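Istent Community Help
Mobile Manipulators > Hands and Wrists > Care and Adjustment

Hand drifts to one side after cleaning, dish unloading cell

Posted by Plustow Lab Desk
2026-08-28

Our department operates one mobile manipulator in a practice kitchen at the Dandville site. The cell is used for unloading a dishwasher and placing the items on a counter. The hand has three fingers and is inspected every 40 hours of operation, in accordance with our own maintenance sheet.

At the last inspection the fingertip pads were wiped, the mesh band on the palm side was brushed out, and the hand was refitted to the wrist. Following this work, the hand approaches the lower rack to one side of the commanded position. The offset is small near the counter and larger when the arm reaches low and forward. The homing routine completes without a fault code.
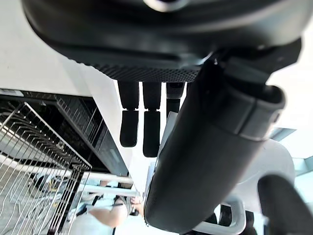 Our present procedure calls for the hand to be homed once at the start of each shift, with the arm in its folded position. No second check is made at the work position. When the arm is reaching toward the dishwasher, with the fingers open and pointing down, the wire rack lies to one side of the hand and leaves little room for error on that side. An operator is permitted to stand within reach during setup only, with the speed limited to 20 percent.

We would be grateful for advice on two points. Should the wrist be opened again and the hand reseated, or can the offset be corrected in software? Is it also advisable to replace the fingertip pads at the same time? They have been in service since December and show no tears.

Apostolos Triantafyllou

Before opening the wrist, please establish whether the error comes from the mounting or from the stored tool values. The following order of work has been satisfactory at our facility.

Put the arm in its folded position and apply the brake. Switch off power to the hand and wait 10 minutes. Hold the hand by its housing, never by the fingers, and try to turn it gently against the wrist. If any movement can be felt, the mounting screws were not brought to their full setting, and no software correction should be attempted until they have been.

If the hand is firm, restore power and home the fingers with nothing near them. Then send the arm to a fixed point close to the rack at reduced speed and record the offset. Repeat the measurement with the wrist turned half a revolution. An offset that turns with the wrist indicates that the hand is seated off center or that its tool values are wrong. An offset that remains on the same side of the room indicates the arm or the base, and the hand should be left alone.

The increase you report at low reach makes me suspect a small angular error at the mounting face. Lint or dried detergent trapped between the two faces is sufficient to cause it. Clean both faces with a dry cloth, reseat the hand, and tighten the screws in a cross pattern.
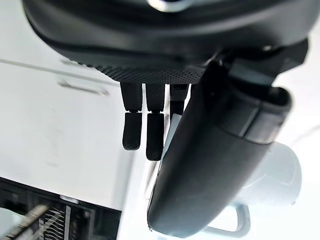 After reseating, the tool values must be taught again, even when the hand appears to have returned to its former place. We teach at two heights, one at the counter and one at the lower rack, and compare the results before the cell is released. The earlier values should be saved under a separate name so that they can be restored.

With regard to the pads, replacement is not necessary on the basis of age alone. Please do not replace them during the same visit. A new pad changes the fingertip position slightly, and you would be unable to tell which change had produced which result.

Fahy Technical Services

We had a similar complaint and it was the cable. It had been put back too tight after cleaning and pulled on the wrist when the arm went down low. Check that there is slack at full reach before anything else is taken apart. Form 69 in the downloads section has a space for recording this.

Plustow Lab Desk

Both replies are acknowledged with thanks. The cable was checked first and has adequate slack at full reach. The hand could be turned very slightly against the wrist with the power off, and two of the mounting screws were found below the required setting. The faces have been cleaned and the hand reseated. Teaching at the two heights is scheduled for the next maintenance period, and the cell will remain out of service until the values have been compared. The pads have been left in place.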